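Automation at the Packing Benches: Changes in Work and Skill at Surnodex

Student project report
Prepared by: Polyxeni Lambrakis and Jaxon Grewal
Project supervisor: Keir Tosh
Submitted: 2026-08-07

1. Background and purpose

Surnodex supplies snack foods, chewing gum and other small packaged goods to vending operators and office kitchens. Orders are made up by hand at its Borkwood site, where mixed boxes are filled from open shelving and sent out the same day. The company has been preparing to introduce humanoid robots at the packing benches, using control software licensed from Venevell. The first robots are expected to begin regular work in September.

The purpose of this project was to study what the change means for the people who do the work at present. The authors were asked by the company to leave questions of cost and payback to its own staff. The report therefore deals with tasks, skills, working hours and the way in which decisions about the robots have been shared with employees.

2. Method

The authors spent 3 weeks with the company, dividing their time between the Borkwood site and the office in which the robots are prepared for bench work. Interviews were held with packers, with the shift lead, Jeanie Kinnear, and with Archie Strachan, who moved from packing to robot operation in the spring. Employees were also invited to complete a written questionnaire, and 159 responses were received. Notes from the interviews were returned to the speakers for correction before they were used.

The questionnaire was offered on paper and online. Paper copies were collected in a closed box in the break room, as several employees had told us they would not write freely on a company computer.

3. The work before automation

A packer at Surnodex works from a printed slip. Items are taken from the shelf, checked against the slip, and placed in the box with heavier goods at the bottom. A full shift may include 300 boxes. Most packers described the job as easy to learn and hard on the wrists and lower back.

The written procedure gives little idea of how much judgment the work contains. Packers recognize a product by its shape before they read the label. They know which lids come loose, which canisters dent, and which products should lie flat. When a supplier changes a package, the news passes along the benches by word of mouth, usually well before the stock list is updated. None of this is recorded in the training manual, which was last revised when the company still operated from Purves.

4. The work during preparation

Before a robot is placed on a bench, it must be given practice with the goods it will handle. An operator selects products, sets them on a table in different positions, and repeats the same reach and grasp many times. Products are presented both standing and lying on their sides, as they would be found on a disturbed shelf. Each attempt is marked as accepted or rejected, and the operator adds a note if the cause of a failure is clear.

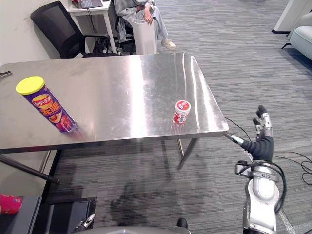
Figure 1. Preparation work with packaged goods: a snack canister on its side, a small container standing upright, and the robot's right hand raised by the table.

Mr. Strachan explained that his years at the bench were of more use to him in this role than the operator course. He could predict that a tall canister would roll if it was touched near the lid, and he arranged the early sessions so that this case came up often. He also reported that the work was less tiring for the body and more tiring for the eyes, and that he missed the conversation of the packing line. Operators generally work in pairs, with long quiet periods.

5. Findings

5.1 Tasks

Under the company's plan, the robots will take single-item picks of rigid packages. Soft bags, glass and mixed gift boxes will remain with the packers. Ms. Kinnear raised a concern about this division. If the robots take the simple picks, the packers' day will consist almost entirely of the awkward ones, while the expected rate per hour has so far been left unchanged. In our view the concern is well founded, and the rate should be reviewed before the September start.

5.2 Skills and pay

Employees were generally willing to be trained. What they asked for most often in the written comments was a clear statement of which new duties carry higher pay. At the time of our visit, 2 packers had completed the operator course, and both were still paid at the packing grade. The company informed us that a new grade was being written. We were not shown a draft.

5.3 Working hours

The preparation sessions follow office hours, while packing is organized in early and late shifts. For parents of young children the office schedule was attractive. Others depend on the late shift supplement and said they could not afford to apply for the operator role. This point did not appear in any of the planning papers made available to us.

5.4 Information and trust

Many respondents first heard of the robots from a driver who had delivered the crates. Meetings were held afterward, and they were well attended, but the order of events was mentioned again and again in the interviews. Employees who had been invited to watch a preparation session were calmer about the change than those who had not, and their questions were more exact.

6. Recommendations

The hourly packing rate should be reset once the division of tasks is known, and checked again after the first full month.

The operator grade should be published before any further employees are asked to enroll in the course.

Packers should be invited to propose the products and positions used in preparation, and time for this should be counted as paid working time.

The training manual should be rewritten with the help of experienced packers while their knowledge of the full range of goods is still in daily use.

7. Limits of the study

The visit took place before regular operation began, and the report can say nothing about injury rates, output or staffing after that point. Temporary workers were under-represented in the questionnaire. The interviews were arranged through the shift lead, which may have affected who came forward.

Acknowledgments

The authors thank Jeanie Kinnear and Archie Strachan for their time, and the packers of both shifts for their patience with our questions. Keir Tosh read two earlier versions of this report. Any remaining errors are our own.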